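Das Regal als Lehrmeister
Warum die Projektarbeit in der Robotik nach anderen Maßstäben bewertet werden sollte

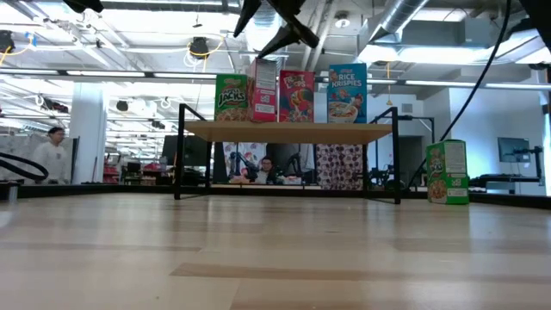

Greifer und Regalaufbau im Projektkurs »Greifen und Einräumen«.

Ein Beitrag von Graça Carvalho

Wer die Ausbildung in der Robotik nach ihren Abschlusspräsentationen beurteilt, gewinnt ein günstiges, aber unvollständiges Bild. Der Greifarm fährt an, fasst zu, stellt ab; die Anwesenden applaudieren, und die Prüfungskommission trägt eine gute Note ein. Die vierzehn Wochen, die einem solchen Moment vorausgehen, kommen in der Bewertung kaum vor. Unser Institut sollte diese Praxis ändern, und der Projektkurs, den ich gemeinsam mit Bogdan Ostrowski verantworte, liefert hierfür nach meiner Überzeugung hinreichende Gründe.

Die Aufgabe des Kurses ist schnell umrissen. Die Studierenden sollen einen Roboter dazu bringen, Frühstücksflocken in handelsüblichen Kartons in ein Regal zu stellen und wieder herauszunehmen. Auf dem Brett stehen Apple Jacks, Froot Loops und Rice Krispies nebeneinander, dazwischen ein höherer Karton, der nur seine Schmalseite zeigt. Jedes Kind löst diese Aufgabe ohne Nachdenken. Eben darin liegt ihr didaktischer Wert, denn sie verleitet fast jeden Jahrgang zu derselben Fehleinschätzung des Aufwands.

Ein Karton mit der breiten Vorderseite nach vorn stellt andere Anforderungen als derselbe Karton in gedrehter Lage. Der Aufdruck, an dem sich die Bilderkennung orientiert, ist dann nicht mehr zu sehen, und die Öffnungsweite der Finger muss neu gewählt werden. Stehen die Kartons dicht, fehlt seitlich der Raum für den Zugriff. Greift der Roboter zu fest, gibt die Pappe nach; greift er zu locker, kippt der Karton beim Anheben gegen seinen Nachbarn. In keinem der Lehrbücher, die wir im ersten Studienjahr verwenden, nimmt diese Frage mehr als eine halbe Seite ein. Im Labor beansprucht sie Wochen.

Im vergangenen Durchgang nahmen 35 Studierende teil. Die Gruppe um Rocío Quintero hatte ihre Steuerung, intern »Sorkdale« genannt, früh zu einem vorzeigbaren Stand gebracht. Sie funktionierte unter der Bedingung, dass die Kartons stets in derselben Reihenfolge standen. Als die Reihenfolge geändert wurde, brach die Leistung ein. Die Gruppe verwarf daraufhin beinahe ihre gesamte Bahnplanung und begann im Juni von vorn. Bei der Abschlussvorführung erreichte sie weniger erfolgreiche Ablagen als eine Konkurrenzgruppe, die bei der festen Reihenfolge geblieben war, und erhielt nach der geltenden Ordnung die schlechtere Note.

Dieses Ergebnis ist formal einwandfrei zustande gekommen. Fachlich halte ich es für falsch. Die eine Gruppe hatte eine Vorführung vorbereitet, die andere ein Problem verstanden und ihre Erkenntnis so sorgfältig niedergelegt, dass der folgende Jahrgang darauf aufbauen kann. Eine Bewertungsordnung, die zwischen beidem nicht zu unterscheiden vermag, setzt Anreize, die dem Ausbildungsziel zuwiderlaufen.

Gegen eine Änderung werden im Kollegium im Wesentlichen 2 Einwände erhoben. Der erste, von Noman Orakzai mit Nachdruck vertreten, betrifft die Vergleichbarkeit. Die Zahl der erfolgreichen Ablagen lasse sich feststellen, die Qualität eines Arbeitsprozesses hingegen nur einschätzen, und Einschätzungen seien anfechtbar. Der Einwand hat Gewicht. Er gilt indessen für jede schriftliche Abschlussarbeit ebenso, ohne dass jemand daraus den Schluss zöge, diese künftig nach der Seitenzahl zu benoten. Versuchsprotokolle lassen sich nach festgelegten Kriterien prüfen: Wurde die Ausgangslage festgehalten? Wurde jeweils nur eine Größe verändert? Sind die Fehlversuche aufgeführt oder lediglich die gelungenen?

Der zweite Einwand ist praktischer Natur und bezieht sich auf den Betreuungsaufwand. Wer Protokolle bewertet, muss sie lesen. Ishbel Rutherford, die den Laborbetrieb leitet, hat den Mehraufwand mit 10 Stunden je Gruppe veranschlagt, und ich habe keinen Anlass, an dieser Zahl zu zweifeln. Es wäre unredlich, eine solche Reform zu fordern und die Arbeit stillschweigend den wissenschaftlichen Hilfskräften zu überlassen. Die Stunden müssen im Lehrdeputat ausgewiesen werden, andernfalls sollte man das Vorhaben unterlassen.

Zu bedenken ist ferner das Verhältnis zum Wettbewerb »Gallow«, an dem sich unsere Studierenden regelmäßig beteiligen. Dort zählt allein, was innerhalb der vorgegebenen Zeit im Regal steht, und für einen Wettbewerb ist das angemessen. Eine Hochschule ist jedoch nicht gehalten, dessen Regeln in ihre Prüfungsordnung zu übernehmen - auch dann nicht, wenn gute Platzierungen der Außendarstellung dienen.

Ich schlage daher vor, die Abschlussvorführung künftig nur noch zu einem Drittel in die Note einfließen zu lassen. Ein weiteres Drittel sollte auf die Versuchsprotokolle entfallen, das letzte auf eine Vorführung unter Bedingungen, die den Gruppen erst am Morgen desselben Tages mitgeteilt werden. Dazu genügt es, einen Karton zu drehen oder einen Abstand zu verändern; zusätzliche Geräte sind nicht erforderlich. Für Gruppen, die bereits nach der bisherigen Ordnung begonnen haben, sollte ein Wahlrecht bestehen.

Der Vorschlag liegt der Studienkommission in schriftlicher Form vor. Stellungnahmen aus der Studierendenschaft, insbesondere von ehemaligen Teilnehmerinnen und Teilnehmern des Kurses, nimmt das Sekretariat der Lehreinheit entgegen.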